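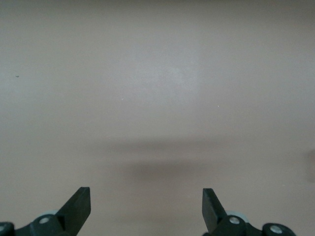
How to fill and sand a plaster wall before painting
Posted August 2018 in Walls and ceilings

Quick one as I keep getting asked. Did our back bedroom in March, then the hall, so this is fresh. Old house in Sastbridge, lime plaster in some rooms, gypsum in others, somebody's wallpaper paste on all of it. Method is the same for most walls. If yours is bulging or comes away in your hand, stop reading, you need a plasterer.

What you need
Powder filler for the deep stuff
Fine surface filler, ready mixed, tub
Filling knife, a wide flexible one and a narrow one
Old scraper
Sanding block, 120 and 180 grit
Dust mask – a proper one, not the paper things
Sugar soap, bucket, two sponges
Torch
Dust sheets, more than you think

I used Skemico powder filler and the Flokance fine stuff in the tub. Both fine. Other makes are fine. Don't use the fine one for deep holes, it shrinks and cracks and you do it all again. Ask me how I know.

Before you start
Furniture out or in the middle under sheets. Power off if you're going near sockets, loosen the faceplates, fill behind the edge, not up to it. Tape over the gap under the door. Dust gets everywhere. It got in the airing cupboard, two rooms away, door shut.

Houses of a certain age – check for lead paint before you sand anything. Test kits are cheap. If it comes up positive don't dry sand it, look up the proper advice.

Step 1. Wash
Sugar soap, bottom to top, then rinse top to bottom with clean water. Change the water when it goes brown. Kitchens need doing twice. Any paste left from old wallpaper will feel slimy when wet, scrape that off now. Paint over paste and it crazes within the week.

Leave overnight.

Step 2. Rake out
Feels wrong but make the cracks bigger. Corner of the scraper, run it down the crack, open it into a V. Hairlines too. Filler can't get into a hairline, it just sits on top and falls off when you sand. Knock off anything loose. Pull old nails and rawlplugs, or if the plug won't come, drive it in deeper with a screw and fill over.

Brush the dust out. Old paintbrush does it.

Step 3. Damp it
Plant mister or a wet brush, along the crack. Damp, not dripping. Old plaster sucks the water out of filler and it goes crumbly at the edges. I skipped this on the chimney breast and had to redo the whole lot.

Step 4. Deep filling
Mix small amounts. Water first, powder into it, stir till it's like thick toothpaste. You've got maybe as long as it takes to drink a tea before it stiffens. Don't add water to it when it starts going, bin it and mix more.

Push it in across the crack, then draw the knife along. Leave it a bit proud. Anything deeper than 8mm do in layers, let each one go hard first. Score the first layer with the knife so the next one grips.

Corners – do one side, let it dry, do the other. Trying both at once is a mug's game.

Step 5. First sand
120 grit on the block. Always the block, fingers make dips. Circles, light pressure. Stop when you can run your palm over and not feel an edge. Eyes shut helps.

Don't use a power sander on old plaster unless you've done it before. Takes one second to make a hollow.

Step 6. Torch
Main light off, curtains shut. Hold the torch flat against the wall and shine it along. Every bump and dip throws a shadow. It's depressing. Circle them in pencil, lightly – not biro, biro comes through emulsion, and not felt tip for gods sake.

First time I did this I had more than 18 circles on one wall, and I'd thought it was finished.

Step 7. Fine filler
Wide knife, thin skim over each circle, go well past the edges. Feather it out by leaning harder on the outside of the blade. Two thin coats beat one thick one. Give it 2 hours between coats, longer if the room's cold. Should go from greyish to white all over when it's dry. If theres a dark patch in the middle it's not.

Sand with the 180. Torch again. Repeat untill you can live with it. Behind the wardrobe you can live with a lot.

Step 8. Dust off
Hoover with the brush head, then a barely damp sponge, then leave it. Don't skip, paint sticks to the dust and not to the wall and the roller picks it all up in little rolls.

Step 9. Spot prime
Filler drinks paint. If you go straight over you get dull patches that show in certain light, usually the light you get when visitors come. Thin some of your emulsion with a bit of water, dab on the filled bits only, let it dry, then do your full coats as normal. Matt hides a lot. Silk hides nothing. We used a matt on every wall, from the paint counter at Shehu, they'll mix you a small pot to try first.

Bits people ask

Can I use caulk for cracks? Where wall meets skirting or ceiling, yes, it moves. Not on the flat of a wall. You can't sand it.

Crack came back. Then something's moving. Rake it out, scrim tape over, fill over the tape, wide feather. Back again after that and it's wider, get someone to look.

How long does it take? Small bedroom, 8 hours of actual work but spread over a long weekend, mostly waiting.

Lining paper instead? If you've got more filler than wall, yes. Hang it sideways. Will do a seperate page on that when the landing's done.

Wash the knives straight away. Don't tip filler down the sink.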